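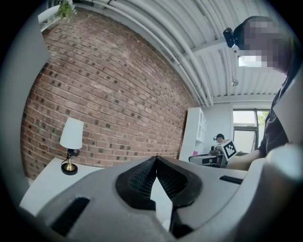 Handheld grippers in use, Wednesday, brick wall end of the room.

1/ Budget thread, as asked for after my last one. I've spent most of January pricing a second round of handheld grippers for demonstration recording. No arm in this round, only the handheld units, head cameras and whatever it takes to keep them running. Notes for anyone filling in the same spreadsheet.

2/ Count operators first, then grippers. We started from "how many units can we afford" and ended up with more hardware than trained hands. Wubit Lencho redid the plan from the roster: 8 people on shift, two hands each, 16 units before spares. The old sheet said 32.

3/ Spares. A whole spare gripper is poor value. Finger pads, cables and mounting screws go first. I've got a separate line for consumables now and it gets reviewed every month, same as printer toner.

4/ Quotes. Drallness sells the body and the camera mount as one item. Plorell splits them, which looks dearer on paper until you have to replace a mount. Ask both for the price of the mount alone, in writing. One of them took three emails.

5/ Tracking cubes. Cheap, and easy to under-order. A cube with a scuffed marker face goes in the bin here, no arguments. Print the markers matte. Gloss under a ceiling light cost us an afternoon of lost poses. Check the printed size with calipers before you glue anything.

6/ Head cameras: budget per person, not per station. Straps need adjusting at every swap and the offsets move with them. Eyerusalem Bogale timed the changeovers and the labour paid for the extra cameras inside the quarter. Her sheet, her numbers, I only checked the formulas.

7/ Storage. Our sessions run to around 96 GB a day once both views are kept. Price the drives, then the second copy, then the hours someone spends moving files. That last one wasn't in my first draft at all.

8/ Power. Count outlets on the floor plan and then go and look at them. Two of ours were behind a cabinet. A decent power board and cable covers come to less than one gripper finger set. Put them on the first order so you're not buying them at hardware store prices at 4 pm.

9/ Room. Daylight from a window changes exposure through the day. We lock exposure at the start of each block and re-check after lunch. Blinds are quoted but not approved. If you're leasing, find out who pays for fittings before you ask for the quote.

10/ Freight and duty. Laing quoted landed cost, Boda quoted ex works. Those two columns sat side by side in my sheet for a week before I noticed. Add a column for terms.

11/ Calibration gear: one board, one rigid stand, a lockable drawer. The drawer is the item people query. Keep the drawer.

12/ Still open: repair contract or in-house. Plorell's contract is a flat annual fee with an 8 day turnaround. In-house means a bench, a parts bin and a few hours of Wubit's week. I'm leaning in-house, will post the comparison when the labour figures are in.

13/ Someone asked for the template. It's being cleaned up, supplier prices come out first. Reply if you want the link.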